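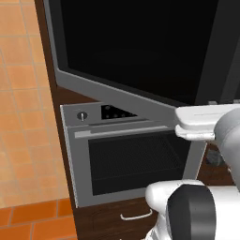 Grout haze on terracotta is a cement residue problem before it is a sealer problem. Acid cleaner on unsealed clay opens the pores and makes the next stain worse. Square tile with thin, light grout, same layout as the floor next to the dark cabinet here, gives you a lot of joint edge, and the edge is where haze collects. I use Riserell neutral cleaner diluted 1:40, white pad, two passes, then rinse. Seal after it dries out.

ismael_amaral

3 replies

grout3112
Disagree on avoiding acid. A weak sulfamic wash on pre-wetted tile is standard practice. Neutral cleaner does very little once the haze is more than a few days old.

Neusa Trindade
Both can work. It depends on whether the tile was sealed before grouting. If it was, sulfamic is low risk. If it was not, pre-wetting limits absorption but does not stop it. Test one tile in a corner first.

I also would not seal on a schedule. Tape a square of plastic film to the floor overnight and look under it at 7 in the morning. If there is condensation, wait. My kitchen took around 50 days on a ground slab.

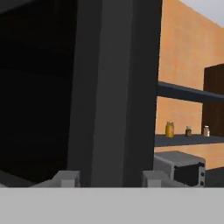 Kitchen at right, beyond the gray panel.

ismael_amaral
Agreed on the film test. Still no on sulfamic for bare clay. I had a floor in October, 970 square feet, where the previous installer used it and white salts came back along every joint.

grout3112
Salts along the joints point to moisture from below. Acid gets blamed because it was the last thing on the floor. Was there a membrane under it?

ismael_amaral
No membrane. That may be part of it. I would still start with the neutral cleaner.

3112 views | 2 shares
Contact | Copyright Furtado Tile Forum | Back to top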